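We use cookies to make this site work and to count visits. Accept all / Manage my choices

The Long Room

The winter my sister moved to Stendunden, she left me the key of the workshop and a robot that had no floor to stand on.

I should say it properly. The robot lived in the computer in the back corner, between the drill press and the shelf of paint tins. My sister and I had been building its room for two years. The real one, the one of metal, was in pieces under a grey blanket, and we had agreed not to put it together until the other one could carry a thing from one side of a room to the other side without dropping it. She was good with the room. I was good with the arms. Now she was gone to work for Previs, and I had both.

The first evening alone, I started the program and waited while the heater clicked. I had brought soup in a jar. The rule of our workshop was that food stays on the bench by the door, and I ate it at the keyboard, and felt like a thief.

Everything in the room she had chosen. She made the floor red because our grandmother's kitchen had a red floor. She put in a fridge, although no robot is hungry, and then a small round table with a white cloth, and I remember I told her that a cloth is a waste of time, it only has to look like a table. She did not answer. She worked on the folds until midnight.
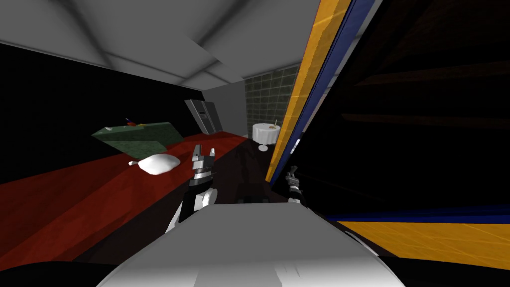
The room as she left it, with the cushion on the floor.

I did not remember the cushion. I looked at it for a long time. In our notebook, every object had a line with the date and a reason, in her square letters, and the last line was 141, the yellow and blue panel, "so he has something to be careful of." There was no line for a cushion. She must have put it there in the last week, when we were not speaking very much.

I phoned her. It was already late where she was.

"What is the cushion for?" I asked.

"Did he fall yet?"

"No. He can't fall, his base is fixed. You fixed it yourself."

"Then it's for later," she said, and I could hear a tram behind her, and people laughing. She asked if the heater was still making its noise. I held the phone to the heater.

After this I worked every evening. The arms were from an old Khosravi drawing that we had changed so many times it had become ours, and the trouble was always in the fingers. They closed well on air. When there was something between them, they closed too much, and the thing jumped away as if it was offended. I tried softer, and it slipped. I wrote the numbers in the notebook under hers. Attempt 457. Attempt 458. My letters are not square, and the page began to look like two people arguing.

The neighbours of the workshop knew me by my light. The man with the bicycles knocked one time and asked if I was sleeping there. I said no. I had a blanket in the cupboard, but it was for my knees.

On Tue 22 October I decided to give the robot something plain. I took away nothing from her room, I only added a cylinder, tall and grey, with no story. I stood it where the arm could reach it and I lowered the force by a very small amount, less than I believed in. Then I moved my view down close to the hand, because from far away I always think it is going well.

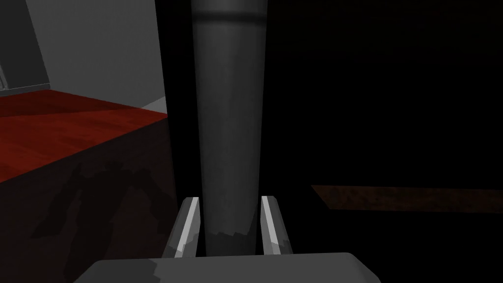
Attempt 628. Tevex hand, with the red table behind.

The fingers were on both sides of it. I had my own hand on the bench, and I noticed that it was making the same shape.

I did not touch the keys. The picture on the screen was so still that I looked at the clock in the corner to be sure that the program was running, and it was running, the seconds were going. Outside somebody pulled down a metal shutter. I thought I should breathe, and I did it slowly, as if I could push something over from there.

Then I gave the command to lift.

I wrote the result in the notebook, and under it, on a new line with the date, I wrote "cushion" and left the reason open for her. I took a photo of the page and sent it. It was the middle of the night in Stendunden, but the answer came before I had found my coat.

"Take the blanket off him," she wrote.

The metal parts were very cold. I started with the left arm.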